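Search this site Enter keywords Go

About Vandmont

Posted in February by Fatima Makhubela

Vandmont builds and services the Daruder, a bench-mounted picking cell for packaged groceries. The cell ships as a kit: arm, two-jaw gripper, controller, and the Ojala grasp planner on a small industrial PC. Customers supply the table and the air-conditioned room.

The standard item library holds 1264 packages, of which 303 are cylindrical. Cans are still the hardest group to place upright at speed, and most of our bench hours go to them. Each software release runs 1000 picks before it leaves the building. Results are sent to every site with a current service plan. 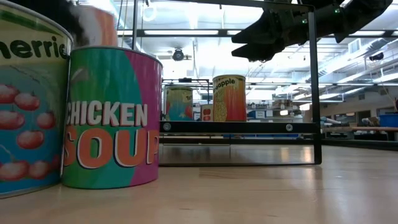 Can the planner be used with a gripper we already own? Ojala accepts any parallel-jaw gripper with position feedback, once its jaw geometry has been entered and a calibration run completed.

Spare jaws and mounting plates are stocked in Bradunine and listed under part group 203.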